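From: Shazia Warraich
To: Geltwood neighbors list
Date: 19 May 2021
Subject: Re: refinishing old plank floors, worth it?

Hongmei Shao wrote:
> We pulled up the carpet in the front room and found planks
> underneath, pretty scuffed. Bromell quoted us 3000 to sand and
> finish. Is that nuts? Has anyone on the list done it themselves?
> Also how long do you have to stay off it?

Hi Hongmei, and hi everybody,

Oh, lucky you! We found mostly glue under ours. We did the back room and the hall last August and I'd do it again, though maybe not in that heat. The sander rental, paper and finish came to just under 500, and then I spent another 60 on a second edger because I wore out the first one in the closet (don't ask me why I bothered with the closet).

Go over every board for nails before you start. I missed two and tore up a whole sheet of the coarse paper, and those sheets aren't cheap. Start coarser than you think you need, and vacuum like crazy between passes. We skipped stain completely and just put on three coats of the satin.
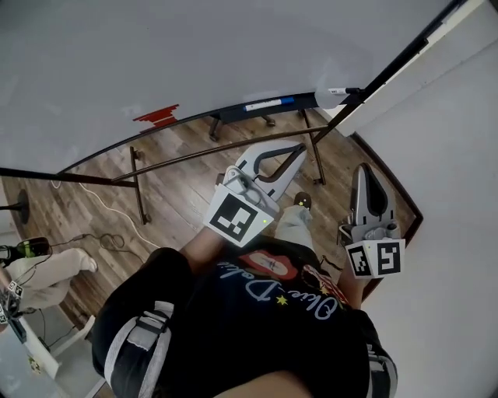 Looking down, wood-look planks and the Olive-Doble T-shirt

As for staying off it, we gave it a day before socks and almost a week before furniture. Rugs waited longer than that, the can said two weeks and I'm a chicken about these things.

Is 3000 nuts? Depends on the stairs, I think. If Bromell is including them, I'd be tempted to pay up, stairs are miserable on your knees. Rafia Gilani got a lower price from Awan for her place over on Minier, but that was one room with no stairs, so ask her.

You're welcome to borrow my knee pads and the good shop vac. Just not this weekend!

Shazia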